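Rundance Stock Setup Guide
Section 5: Mixed bins, labels and first count

Last changed 11 Feb 2018. Covers the Flenwood desktop version only. Tablet version has its own guide, menus are in different places.
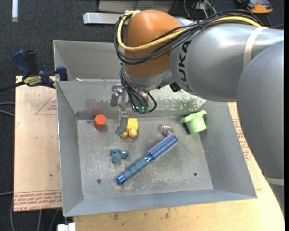

By now you should have your item list loaded (Section 3) and at least one user with Manager rights. If not, go back. Most of what follows is grayed out for a plain Clerk login and you will waste time hunting for buttons.

This section gets you from a loaded item list to a first count you can trust. Plan on an afternoon for a small stockroom. Longer if your items have no barcodes.

What you need

Rundance installed and signed in as Manager
Briggs handheld scanner, charged, with its base
Vollora label printer and a roll of the plain white labels
A marker
Printed item list, in case the network drops

Note: other scanners mostly work. The steps below are for the Briggs because its button names match the ones on screen.

5.1 Bin types

Two kinds. Pick wrong and you can change it later, but only while the bin is empty in the system.

Single bin. One item, any quantity. Scan the bin, type the number, done.

Mixed bin. Several different items sharing one container. Every item gets its own line. Slower to count, saves a lot of shelf.

Use single bins for anything you sell or use every day. Mixed bins for slow stuff, spares, odd sizes, returns waiting to be checked.

Caution: do not put the same item in two mixed bins unless you have turned on Split Locations (Settings, Stock, Locations). With it off, the second bin overwrites the first. No warning on screen. You just lose the first quantity.

5.2 Naming your bins

Do this on paper first. Renaming later means reprinting.

1. Walk the room and give each shelf unit a letter.
2. Number the shelves from the bottom up. Bottom is 1. If you add a shelf on top later the old numbers still hold.
3. Number the bins left to right.
4. Write the code as letter, shelf, bin, with hyphens. A-2-3 is unit A, second shelf up, third bin along.
5. Skip the letters I and O. People read them as numbers.

Note: codes can be up to 12 characters. Spaces are allowed but don't. The search box treats A 2 3 as three seperate words.

If you already have names everyone uses ("the back corner", "under the bench"), put them in the Nickname field. Nicknames show up in search and on pick sheets but are not printed on labels.

5.3 Setting up the label printer

1. Plug the Vollora into power first, USB second. The other way round and Windows sometimes loads the wrong driver.
2. Open the lid. Both side tabs at once.
3. Drop the roll in with the labels feeding from underneath, printed side up.
4. Pull a bit of label out past the front edge and close the lid. Press until it clicks both sides.
5. Hold the Feed button until the light blinks green, then let go. Printer will push out a few blanks while it measures the gap.
6. In Rundance go to Settings, Devices, Printers and choose Vollora from the list.
7. Click Test. You should get one label with a barcode and the word TEST.

Light stays orange: lid is not shut properly, nearly always.
Test label prints across two labels: repeat step 5.
Nothing prints, no error: check that the printer isn't set to Offline in Windows. Rundance can't see that.
Print is faint: turn Darkness up one notch at a time. Full darkness smears, and smeared barcodes don't scan.

Caution: the print head is hot after a long run. Let it cool before you change the roll.

5.4 Creating the bins

One at a time is fine for a handful. For a whole room use the batch screen.

1. Stock, Locations, Add Batch.
2. Type the unit letter.
3. Fill in how many shelves and how many bins on each.
4. Choose Single or Mixed. The whole batch gets the same type — you can flip individual bins afterward.
5. Click Preview. Read it. Really read it, there is no undo for a batch.
6. Click Create.
7. Repeat for the next unit.

The batch screen makes up to 68 bins in one go. More than that, split it into smaller runs.

If you created a batch by mistake, select the bins in the list and use Retire. Retired bins are hidden, and the codes can be used again after you restart the program.

5.5 Printing and sticking labels

1. Stock, Locations, tick the bins you want.
2. Click Print Labels.
3. Choose Bin Label, not Item Label. They look the same on screen. Bin Label has the thick line under the code.
4. Print one unit at a time and stick them on before you print the next. Piles of loose labels get mixed up.
5. Wipe the bin front with a dry cloth. Oily or dusty metal needs a bit of rubbing alcohol, then let it dry.
6. Stick the label on the front face, upper left. Press from the middle outward.
7. Scan every label once with the Briggs. Screen should show the bin code and "Empty".

Note: labels on curved surfaces scan badly. Use a hang tag or put the label on the shelf edge under the bin.

Note: wire baskets, same thing. Shelf edge.

Stock that moves around with its bin (carts, totes, anything on wheels) needs the label on the bin itself and the Movable box ticked. Otherwise the pick sheet sends people to the old spot.

5.6 Filling a mixed bin

Check the bin type before you start. Small M next to the code in the list.

1. Empty the bin onto a clean surface.
2. Throw out packaging scraps and anything broken. Broken stock you need a record of goes to Write-Off, see Section 8.
3. Scan the bin label. Screen goes blue.
4. Scan the first item. Type how many. Press Enter.
5. Put those items back in the bin right away so you don't scan them again.
6. Next item. Same again till everything is back in.
7. Press Close Bin on the scanner. Screen goes white.

Item has no barcode: press Find, type part of the name, pick it from the list. Then print an Item Label while you have it in your hand. You won't want to come back for it.

Item isn't in the list at all: press Unknown. Rundance makes a placeholder line and you fill in the rest at the desk. Write something useful in the note box. "Thing" is not useful.

Two items that look alike: bag them. A clear zip bag with the item label on the outside. Small parts should be bagged anyway.

Caution: if the scanner goes to sleep while the screen is blue, the bin stays open. Nobody else can count it. Wake the scanner and press Close Bin, or use Force Close from the desk (Manager only). Force Close keeps the lines already entered.

Keep a mixed bin to 5 different items if you can. There is no limit in the software, it just gets slow and people start guessing.

5.7 First count

The first count sets your opening numbers. Every report after this leans on it so take your time.

1. Stop stock moving. Pick a quiet hour. Put a sign on the door if you have to.
2. Stock, Counts, New Count. Type: Opening.
3. Choose Blind. This hides the expected number from whoever is counting.
4. Assign units. One person per unit, no sharing.
5. Count. Scan bin, scan item, type number, close bin. Mixed bins you filled today still need counting, sorry.
6. When a unit is finished, press Unit Done. It turns green on the desk screen.
7. When all units are green, click Compare.

Compare lists every line where the count and the item list disagree. Expect plenty on an opening count. Go through them from the top:

Count is zero, list says otherwise — item is probably sitting in a bin nobody labelled.
Count is double — same item scanned twice, or boxes counted as singles. Check the Unit column.
Off by one or two — recount just that line. Right click, Recount.

8. Fix or accept every line. The Post button stays gray until the list is empty.
9. Click Post.

Caution: posting an opening count can't be reversed. Back up first (File, Back Up Now). Keep the backup somewhere other than the same computer.

5.8 Keeping it right

Small counts often beat one giant one at year end. Set up a rolling count:

1. Stock, Counts, Schedule.
2. Choose how many bins per session. 3 is a good start for mixed bins.
3. Tick Include Movable.
4. Choose who gets the reminder.
5. Save.

Rundance picks the bins that have gone longest without a count, so you don't have to choose. A skipped session rolls into the next one. Skip a few and the list gets ugly.

If your year closes in March, run a full count before you change the date in Settings. The closing report uses the last posted count, whatever its age.

5.9 Quick fixes

Scanner beeps twice and nothing shows: it read the label but isn't paired. Set it on the base until the light goes solid.

Scanner won't read at all: clean the window. Then try a different label. If the other one reads, reprint the bad one.

"Bin in use": someone has it open. See the caution in 5.6.

"Location not found": label printed before the bin was renamed. Reprint.

Item shows in the wrong bin: Stock, Move. Scan the old bin, the item, the new bin, in that order. Do not fix it by editing quantities, the history will make no sense later.

Quantity went negative: sold or used more than the system thought you had. Count the bin, post the correction, then look at History for the missing delivery. Its usually a delivery that was never received in.

Next: Section 6, Receiving deliveries. Leave the scanner on its base overnight, you'll need a full charge.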